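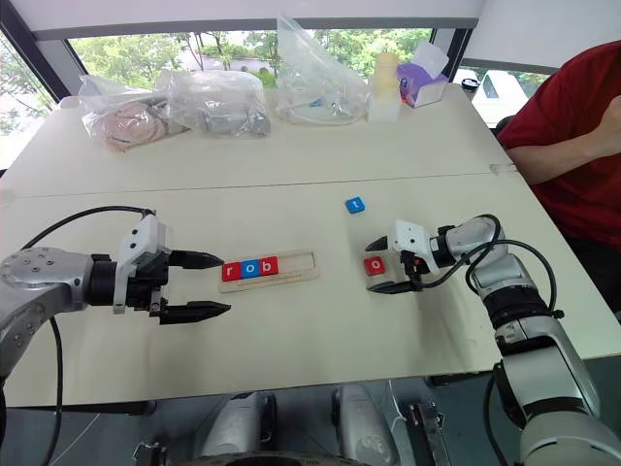
*Peças com letras sobre uma mesa clara, perto das janelas.*

Combinámos a conversa para as dez da noite, que é a hora a que ela costuma entrar no Urden, e durante os primeiros minutos falámos só por escrito, cada uma sentada na sua ponta do cais de Gorkasville, até que ela se fartou de teclar e ligou o microfone. Pediu-me que não usasse nem o nome verdadeiro nem o do avatar, e eu prometi. Para quem frequenta a cidade, de resto, o pedido serve de pouco: foi ela quem desenhou a maior parte das ruas.

Entrou no Urden há muitos anos, por causa de uma irmã que queria companhia para ir dançar. A irmã saiu ao fim de duas semanas. Ela ficou. "No princípio andava só a passear, a espreitar a casa dos outros, uma vergonha", conta, a rir. "Batia às portas, mas batia por fora do jogo, está a perceber? Escrevia a pedir licença. E as pessoas achavam tanta graça que me deixavam entrar e ainda me davam cadeiras." Tem essas cadeiras até hoje, guardadas num inventário que já vai em 2153 objetos e que ela jura arrumar todos os invernos.

Gorkasville nasceu num terreno que ninguém queria, uma encosta a pique com vista para um armazém cor-de-laranja. O armazém desapareceu entretanto (o dono deixou de pagar a renda), mas a encosta continua lá e explica as escadas, que são a primeira coisa de que os visitantes se queixam. Perguntei-lhe se nunca pensou em aplanar aquilo tudo, já que no Urden bastam dois cliques. Ficou quase ofendida. "Toda a gente voa, eu sei. Mas quem voa não encontra a padaria! As escadas são para as pessoas se cruzarem umas com as outras. Conheci três dos meus melhores amigos porque tínhamos ficado presos no mesmo degrau, que na altura estava mal feito e engolia os pés."

O degrau foi corrigido, com alguma pena de todos, e há uma placa no sítio.

Hoje a cidade tem 70 moradores fixos e uma lista de espera que ela própria gere, num caderno de papel. A renda paga-se na moeda do Urden, 40 por mês para as casas pequenas, e chega à justa para cobrir o terreno. Nos meses maus é ela que põe o resto. Não gosta muito de falar disso e mudou de assunto duas vezes, primeiro para me mostrar um candeeiro novo e depois para se queixar do vento, que desde a última atualização sopra sempre do mesmo lado. "As bandeiras parecem passadas a ferro", disse. Acabou por voltar ao dinheiro sozinha: "Há quem gaste no ginásio. Eu vou ao ginásio também, mas gasto menos."

O grande acontecimento do ano é a Festasura, que se faz em maio e que começou por ser uma festa de aniversário com bolo e uma banda desafinada. Na última edição passaram por lá 3000 avatares ao longo do fim de semana, e o servidor foi abaixo quatro vezes, uma delas a meio do fogo de artifício. Ela descreve a cena com um carinho que me surpreendeu. "Ficou tudo parado no ar. Depois caímos, e quando voltámos a entrar estava meia cidade vestida com a roupa de origem, aquelas calças horríveis que nos dão no primeiro dia. Pessoas que eu conhecia há anos como dragões! Foi a parte de que mais gostei."

Quis saber da Nikolaidis, o bairro vizinho, porque há sempre quem me escreva a contar que as duas comunidades estão zangadas. Suspirou, e percebi que já lhe tinham feito a pergunta muitas vezes. A Nikolaidis foi fundada por antigos moradores de Gorkasville que queriam prédios altos e música até tarde. Houve uma discussão feia sobre a ponte que liga os dois lados – quem a tinha construído, quem a podia fechar – e durante um verão inteiro a ponte esteve cortada ao meio. "Foi uma parvoíce de parte a parte, e pode escrever isto. Eu também disse coisas. Agora fazem a passagem de ano lá e nós fazemos a Festasura cá, e a ponte está aberta. Só não concordamos na cor do corrimão." O corrimão é verde de um lado e castanho do outro; fui lá ver a seguir à conversa.

Falámos ainda da vida fora do ecrã, embora pouco. Trabalha numa oficina de encadernação, de manhã, e diz que uma coisa ajuda a outra, que aprendeu a ter paciência com a cola e que a usa depois para alinhar telhas. Os colegas sabem do Urden e perguntam-lhe de vez em quando pela "aldeia". Uma delas chegou a criar conta, apareceu na praça sem cabelo, assustou-se e nunca mais voltou, mas continua a querer notícias da padaria.

E o que falta fazer? A lista é comprida: um elétrico que suba a encosta (com paragens, para as pessoas continuarem a cruzar-se), uma biblioteca onde os livros se possam mesmo abrir, um sistema de marés para o cais. As marés estão quase prontas e ela quis mostrar-mas. Ficámos as duas a olhar para a água, que subiu muito devagar, passou por cima do cais, passou por cima de nós e continuou a subir até à padaria.

"Pronto, isto ainda tem de se afinar", disse ela, já debaixo de água, e foi procurar o botão.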